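Category: Meetings and Minutes > Family Advice Service

Cairns Family Advice Service
Minutes of the management meeting, 08/08/2024

Present: Yevhen Kravchuk (chair), two duty advisers, the office manager, one trustee. Apologies were received from the second trustee.

1. Minutes of the last meeting
Agreed as correct. The action on the phone contract is carried over as the supplier has not replied.

2. Free first appointments
The duty advisers reported that most new enquiries are from parents who want to change the arrangements for contact with their children. Some have an order already and had not understood that both parents can agree a change in writing without going back to court. The leaflet on this is out of date. YK to redraft it and send it round for comments before printing. Print run to be 300, to be reviewed in February.

It was agreed that first appointments stay at 40 minutes. One adviser asked for an hour where an interpreter is used. Agreed, with the longer slots kept to mornings.

3. Referrals to solicitors
Lundari has asked to stay on the referral list for divorce and finances. Avora has stopped taking legal aid work and will be removed from the list for contact cases, but can stay on for wills. The office manager will write to both firms.

There was a discussion about clients being sent to a firm and then coming back to us because they could not get an appointment. Advisers are to note the date of each referral on the client's file, and ring the firm if nothing has been heard after 2 weeks.

4. Family room
The room is to be kept for parents with children during appointments and is not to be booked for staff meetings. The door sign still shows the old opening hours. Office manager to replace it.

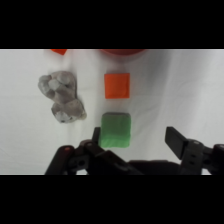

5. Money
Spending for the quarter on interpreters was £1,668 against a budget of £1,040. The overspend was put down to two long cases, both now closed. The meeting agreed to move the difference from the training budget - the trustee asked that this be shown as a separate line in the next report.

6. Case records
Kurum will be used for all new cases from the start of next month. Paper files already open stay on paper until they are closed. Advisers were reminded that notes about the other parent must not be kept on the client's contact sheet.

7. Any other business
The court has changed the form for urgent applications. Old copies in the front office to be thrown away.

Next meeting: date to be confirmed by email.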